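Plestlow Owners Group: minutes of the November meeting
Meeting opened 6.10 pm, Sheyla Henao in the chair.
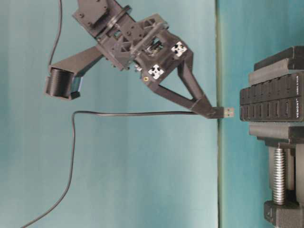

1. Previous minutes
Accepted with one correction: the blocked gutter was at Unit 6, not Unit 10.

2. Sunroom windows
Flamilano has quoted to replace the fogged double glazing in the common sunroom. Frames to be kept and repainted the same colour. Seals on the west side are perished and will be done at the same time. Agreed to accept, with a deposit of $1,000.

3. Patio door, Unit 10
Track is worn and the lock sticks. Nina to get a second price. Held over.

4. Awnings
Fulla asked if owners can fit their own. Allowed, provided the colour matches the existing trim and fixings stay clear of the weatherboards.

5. Other business
$200 approved for flyscreen repairs. Keys to the side gate still to be returned by Unit 6.

Closed 7.25 pm. Next meeting after the glazing is in.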